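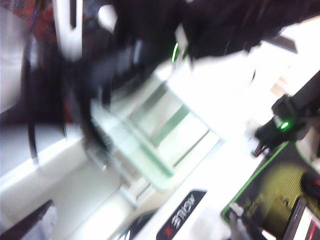 How many demonstrations do you need before a policy trained on this set does anything useful?

I got my first decent grasps at 100 episodes, and I stopped fiddling with the count once I had all 128 in there. With 20 it reached toward the right part of the table and then hovered, which was sort of sweet but not much use. Start with everything, get a baseline, and only then try cutting it down if you're curious.

Gruvach: desk teleoperation demos

Hi! I'm Ivar Kristiansen and this is Gruvach, a set of demonstrations I recorded by driving a robot arm by hand on an ordinary, fairly crowded desk. It goes with the recorder I wrote (Cledia) and the training scripts (Postberg), and you can use the data without touching either of those if you already have your own loader. I wrote this README mostly in one sitting with a cup of tea, so if something's missing, open an issue and I'll add it.

What's in it

There are 128 episodes. Each one is a single run of me steering the arm through a short tabletop job: go to an object, close on it, move it, let go, back off. I kept the starting layouts messy on purpose. My first attempt at a dataset was all bare table and one block, and the policy I trained on it fell to pieces the moment I left a pen out.

Every episode folder has:

wrist/ the frames from the wrist camera, as JPEGs
overhead/ the frames from the fixed camera, same naming
joints.csv measured joint positions, one row per step
command.csv what I was telling the arm to do at that step
task.txt one sentence, typed by me before the run
notes.txt only there if something odd happened

Steps run at 20 per second and an episode is capped at 600 steps, so thirty seconds tops. Most finish well before that. If one hits the cap it means I ran out of time, and it's marked "timeout" in the index so you can filter it out (I leave them in for pretraining, take them out for fine-tuning, and I have no strong evidence for either choice).

How I recorded it

I drive with a leader arm, a small copy of the robot that I hold and move, and the real one follows along. Before that I tried a gamepad and hated it. Rotating the wrist while moving down at the same time took more thumbs than I have, and the resulting motions were all jerky little steps: over, stop, down, stop, twist. A policy trained on those learned the stops very faithfully!

With the leader arm things look much more natural, but you do pay for it in other ways. Your hand gets tired. You also start watching the real table instead of the camera view, and that's a trap, because you end up making corrections from information the policy will never get. Late in the project I started driving from the two camera views only, with my chair turned away from the desk. Episodes 100 and up were done that way, and they're slower and a bit more hesitant. I like them better.

If you're collecting your own, do a few throwaway runs first to warm up. My first runs of any session were always clumsy.

About the wrist camera

Expect blur. When the arm swings quickly the wrist view smears, sometimes badly enough that you can't make out what's being approached, and bright backgrounds blow out to white. I haven't removed or sharpened any of it. The policy is going to see the same kind of thing when it runs, so I'd want it in training too. If you need crisp frames for something like object labeling, grab them from the overhead folder or from the pause right before the gripper closes.

Cables wander into view as well. So do bits of whatever else was on the desk. Clear plastic is the hardest thing for my policies by a long way: the edges come and go with the light, and the gripper tends to close a little too early. I'd love to hear from anyone who's had better luck with it.

Getting started

Unpack the archive, then from the top folder:

python check_index.py
python replay.py --episode 12 --view wrist

The first one makes sure every folder has matching row and frame counts. The second just plays an episode back in a window with the gripper command drawn as a bar along the bottom. Please run the check! I once trained overnight on a half-finished download and spent the next morning blaming my learning rate.

To train the baseline:

python -m postberg.train --data ./gruvach --views wrist overhead

It'll run on one mid-range graphics card if you lower the batch size. You can pass only one view if you like, though wrist alone struggles to find the target at the start of an episode, and overhead alone struggles at the end.

Known problems

In a few episodes the gripper command leads the measured gripper position by several steps. I think it was a slow serial connection. They're tagged "lag" in the index.

I'm right-handed and it shows. There are far more approaches from the right side of the table than from the left, and mirrored layouts will probably trip you up.

The task sentences aren't consistent. I wrote "put it in the tray" and "drop it in the tray" for the same job, depending on my mood.

One person did all the driving, so you're getting one person's habits.

What's next

I'm planning a second batch in October with a different driver, my friend Gautier having agreed to be paid in pizza. He's left-handed, so that should help with the lopsided approaches. I also want a bunch of recovery runs, where the gripper starts in a bad spot and has to get out of it, since the current set has hardly any and the baseline never learned what to do after a missed grasp.

License and credit

Use it for whatever you want, commercial work included. A link back is nice. If you train something on it, send me a video, especially if it fails in a funny way.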